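How to Empty a Junk Drawer

Set a timer for 13 minutes. Tip the whole drawer into something with sides, or the batteries will roll under the stove to join their ancestors.

Keep what you can name. A key gets until August to find its lock. Takeout menus go, even the one from Okine.

Sort the rest by size, smallest last.
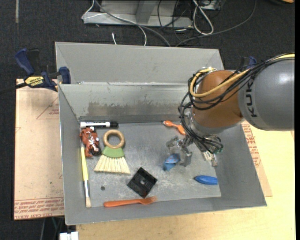
Odile Ferrant

Wipe the drawer, put back half, and close it before anyone hands you a rubber band.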